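Kitchen and Workshop Tips: Can a Machine Do It Yet?

Posted 2 Feb 2019 by Ji-hoon Bang

A reader wrote in after my August piece on descaling kettles and asked when she could expect a robot to make her breakfast. I get some version of that letter a lot (usually from people with small children), so I'm giving it a whole page this time. What follows is chore by chore, with the tips I'd give a person doing the same job, because it's funny how often the tip for the person and the trouble for the machine are the very same thing!

Eggs on toast

Let's start with breakfast, as she asked. Cooking an egg is the easy part for a machine, if you ask me. You can put a timer and a thermostat on heat. Moving the egg once it's done is where it gets interesting. A fried egg is floppy, slick, thin at the edges and has one spot in the middle you really don't want to squeeze. Two stiff fingers are a poor match for that, which is why the practice rounds are done with toy food and the egg can be pinched all day long.

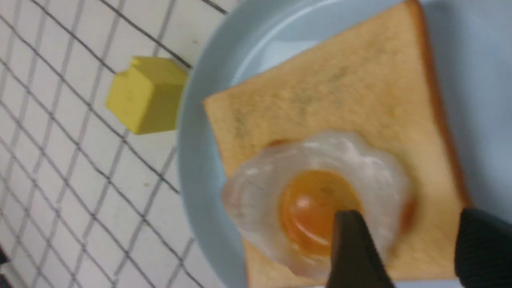

Play egg, play breakfast, real problem: where do you put your fingers?

My tip for humans is to go in from the side with a thin, wide turner, all the way under, and tilt the plate toward the pan so the egg only has to travel an inch or two. Never grab for the yolk side. If you're serving on toast, set the bread down first and slide the egg off the turner slowly, with the far edge touching down before the rest. A machine with a turner would have a better time of it too, I think, but then it has to pick up the turner.

Verdict: getting there with toy eggs. I wouldn't hand over a Sunday brunch.

Toast

Much friendlier. It's flat, it's fairly stiff and it has a crust all the way around that you can get hold of. The trouble starts when slices are stacked. Press down on the top one and the bottom one wants to skate, and if you pinch too deep you come up with both. People do this as well, we just fix it without thinking.

So stack your toast a little crooked. I've done this for years and my family thinks I'm sloppy, but an offset slice leaves you a corner to lift by, and steam gets out so the bottom piece doesn't go limp. Better still, use a rack.

Verdict: yes for one slice on a plate. Maybe for a stack, if you aren't in a hurry.

Setting out the plates

I have a soft spot for this one. Give every food its own plate in its own color and both people and machines make fewer mistakes. When my kids were learning to help, bread lived on the green plate and eggs on the gray one, and there was a lot less "where does this go?" You also want room between the plates for a hand to come down, and more room than you think if the hand is a big one with a cable on it. 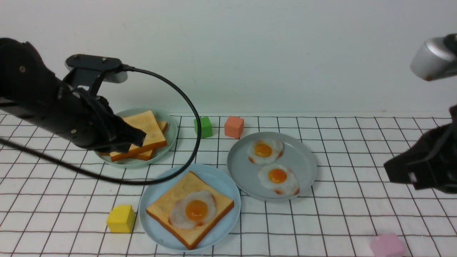
Wiping down

Wiping a flat table is a solved chore if the table is bare. It never is. Moving the salt, the mail and somebody's blocks out of the way is nine tenths of the job, and that's the part machines are slow at. My own method is to clear everything onto a tray, wipe once with a damp cloth from the back edge toward you, then dry with a second cloth. Dry wiping matters most on patterned oilcloth, where streaks hide until the sun comes in.

Verdict: half a yes.

Sanding and sorting in the shop

I'm braver about machines out here. My neighbor's shop in Wurkdale has a little sorting arm from Nenance that drops screws into bins, and it's happy as long as nobody mixes in washers. Sanding I still do by hand. Start at 100 grit, work up slowly, and stop at 600 unless you're after a real shine, in which case go on to 800 with a drop of water. Wipe off the dust between grits or you'll just drag the old scratches around. An arm can hold a steady pressure longer than I can (my shoulder says so), but it won't run a thumb along the edge and notice the rough bit.

Verdict: sorting yes, flat sanding nearly, curved edges no.

Folding

No. I've seen a Clarnik demo with one towel, and I folded the rest of my basket while I watched it. Fold towels in thirds the long way first, then in half, and they'll fit a narrow shelf.

Next time it's stuck jar lids, and if you have a method that doesn't involve banging the thing on the counter, please send it in!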